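Skenlow Recipe Cards

Plain text transcriptions of handwritten and typed recipe cards from the village of Skenlow, mostly from kitchen drawers and two chapel cookery books. Compiled by Mererid Sayce and Gwawr Bellis, with later corrections by Idris Jenkins.

What is in it

The set holds around 4000 cards. Each card is one text file, named by box and card number. Box 10 was typed up first and follows slightly older rules, so expect ounces written out in full there and shortened everywhere else.

Fields

title: as written on the card, spelling kept
source: the name on the card, or "unsigned"
ingredients: one per line, amounts first
method: running text, line breaks removed
notes: anything in the margin, including crossings-out that can still be read
language: en, cy or mixed

Oven settings are left as the cook wrote them. "Moderate" stays "moderate". Gas marks have not been turned into degrees, and a few cards give neither.

How it was typed

Carys Landeg and Abenezer Wako typed the cards from scans. Every card in boxes 1 to 40 was read a second time by someone else. The later boxes were read once, so there are more slips in them, mainly in fractions. If a cake asks for 11 eggs, check it against the scan before you trust it.

Words we could not read are marked [?]. A guess is followed by the same mark, as in "mace[?]".

Known problems

Bara brith turns up under at least five spellings. We have not merged them.
Duplicate cards are kept if the wording differs at all.
Some cards in box 22 run over to a second card which is missing. The method simply stops.
The cy label was added by hand and is patchy before box 15.

Use

Free to copy and reprint with credit to the Skenlow Recipe Cards. Please leave the source names in place. Families who would like a name taken out can ask Gwawr, who will change it in the next release.

Changes

The February release fixed 100 titles and put back the margin notes lost from box 31. 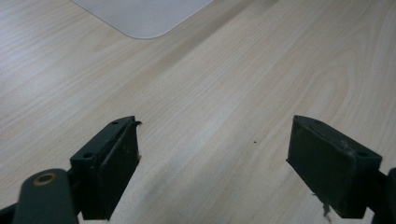 Scans are kept apart from the text, in a folder for each box. Send corrections with the box and card number in the subject line, one card to a message.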